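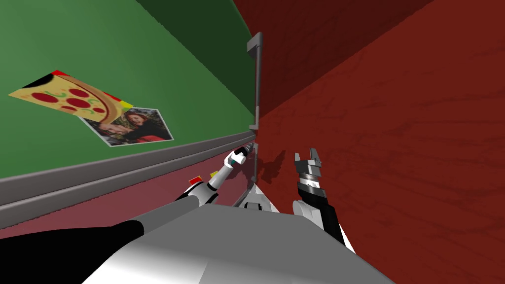
Malsha Akanda replies that everybody knows red makes you hungry, it's why burger places are red, and could I please stop picking fights with paint.

I could, but I won't. The "everybody knows" part is what bugs me. I asked four people this week how they know red makes you hungry. All four said burger places. So the evidence for the claim is that some businesses seem to believe the claim.

Also, plenty of burger places went gray and brown a few years back. Did their customers stop being hungry? The drive-through near me still has a line out to the street.

What set me off was the Fidley color guide that came in the mail, dated 29 Aug 2018. Twelve glossy pages on what your kitchen is "doing to your appetite." Red: 22 percent bigger portions. Green: calmer meals. Blue: you'll lose weight. Then the price list.

There's a footnote on the 22 percent. It says "Mirkov." That's all of it. No year, no title, no first name.

I spent a whole evening looking for Mirkov. I found a trade newsletter that cites a blog, and the blog cites a Fidley guide from an earlier year. Round and round. If anyone has the original, please send it, I will read every page and post a correction if I'm wrong.

Pranab Roy wrote in to say he thinks Mirkov was a talk at a paint industry event and there was never a paper. Could be! He doesn't have slides either. So for now it's a number that somebody may have said out loud in a hotel ballroom.

The one real study I could get my hands on is by Ásgeirsdóttir. It's careful work and I have no complaint with it. It gets quoted everywhere as "200 diners ate more in a red room." Read it and you find they ate pretzels, off a plate, sitting down once. The plate was red. The room was white.

And they ate LESS off the red plate. A little less, and the paper says in its own last section that the difference might be nothing.

So the study everyone points to is about plates, goes the other way, and comes with a warning from the person who wrote it. It has still sold a lot of red paint.

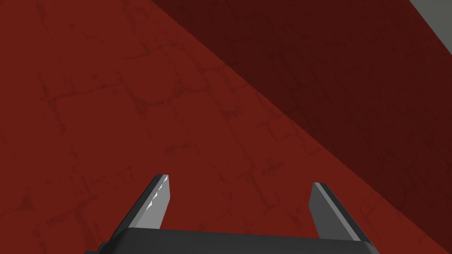 Dark red, crack lines and all.

Look at that and tell me whether you want a sandwich. I don't feel a thing. I had lunch an hour ago, and I'd bet lunch is doing more work here than the red.

"But you can't feel it, it's subconscious." OK, then how would either of us find out? If I eat more, the wall did it. If I eat less, I was fighting the wall. I don't know what dinner I'd have to eat to make this claim look bad.

Olesia Kovalchuk asks if I'm saying color does nothing at all. No. A dark room feels smaller to me. I like yellow in the morning. People have favorite colors and they're happier around them, and that's a fine reason to buy a can of paint. You don't need a percentage.

My gripe is with the percentage. "We think this red looks good" is an opinion and I can take it or leave it. "22 percent" sounds like a person with a clipboard stood in a kitchen and weighed the potatoes.

Somebody is paying for that sound, too. Imtiaz Dewan forwarded me a quote from an outfit called Standano for an "appetite color plan." Price: $3,000. That's before anybody opens a paint can. It includes a phone call.

I called and asked what happens if the family eats the same amount afterward. I was told results vary with the household. I asked how they vary. I was told that's a great question.

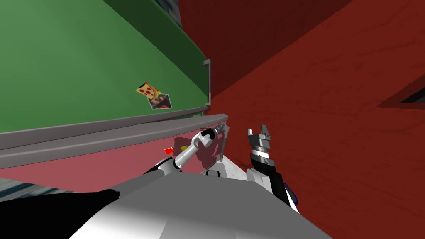

The green claim is even thinner than the red one. Fidley says green cabinets "signal restraint" and keep people from snacking, with no footnote this time, so not even Mirkov would put his name on it. I've tried to picture how this signal is supposed to get through an ordinary kitchen. You have a big green cabinet telling you to restrain yourself, and stuck on the front of it is a magnet shaped like a pizza slice, pepperoni and everything. Which one do you think wins at eleven at night? I'd like to see the guide's percentage for that.

Same goes for every kitchen I've ever been in, by the way. The calendar has a bakery on it. The dish towels have lemons on them. If pictures and colors were steering us that hard we'd never make it out of the room.

Aslı Taşdemir says her mother painted her kitchen blue in May and has lost weight since. Good for her mother, sincerely. Did anything else change in May? Aslı checked. Her mother also got a dog, and the dog has to be walked before breakfast and after dinner.

I expect to see the blue kitchen in next year's guide. I don't expect to see the dog.

Fidley's customer service has my email asking for the Mirkov source. First answer was a coupon. I wrote back and asked again. Will add to the thread if they send anything with a title on it.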